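Home Notebook Cells Spares Calendar Log out

2nd October — knife cell, two arms

Came in alone this morning, the building was quiet. I wanted to finish the left arm before Salma needs the table.

The complaint was from Younes: when the left arm goes to its far position and the wrist turns, the hose pulls on the joint housing and the wrist stops a little short. He wrote 3 stops in his list, all on the same side of the table. I could repeat it on the second try, so it is a real fault and I did not look at the software at all.

With power off I moved the arm by hand through the whole path. The hose had too little free length between the housing and the gripper bracket. I think it slipped through its ties little by little. I cut the old ties, gave the hose a higher arch and put new white ties. The free length is now 435 mm, measured along the outside of the bend. Before it was 369 mm. Please write these numbers if you change it again, I found nothing in the old pages and had to guess what was normal.

The strap on the housing I left where it was, only pulled tighter. Ynyr wants to try the Voyle clips in place of ties. I have nothing against it, but they need a wider bracket and we have none in the drawer. Sachiko will ask Flanetti for the price.

Screws on the gripper bracket: two were loose on the side that takes the load, a quarter turn each. No thread glue yet. I would like to see first if they move again. Mark them with paint pen, the mark must stay in one line.

After this I homed both arms and taught again the hand-over height for the left one. The table is the zero, so wipe it before touching down, a crumb is enough to make the height wrong. I used the craft knives with the caps on, as always. Caps stay on for every set-up job, also when you think it is only a minute.
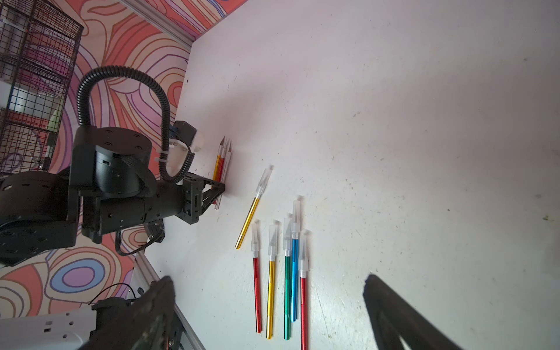
The left gripper was slow to let go after the first hold, so I lowered the closing force by 2 steps and wrote the new value on the card. With three knives together it must press enough that the middle one does not slide down, and with one knife the same force is too much. For now one value for both. Dwynwen had an idea to read the finger opening and choose the force from that, she can explain it better than me.

Cables under the arm link: still hanging in a loop. I did not touch them today. They are free of the table rail when the arm is high, but I am not sure for the lowest position — somebody please check with the power off.

To do:
- run the long path for about an hour with the new hose arch, watch the wrist
- look at the paint marks after
- order ties, the small size
- full check of both arms in November, together with the Letis cell

Left the key in the grey box.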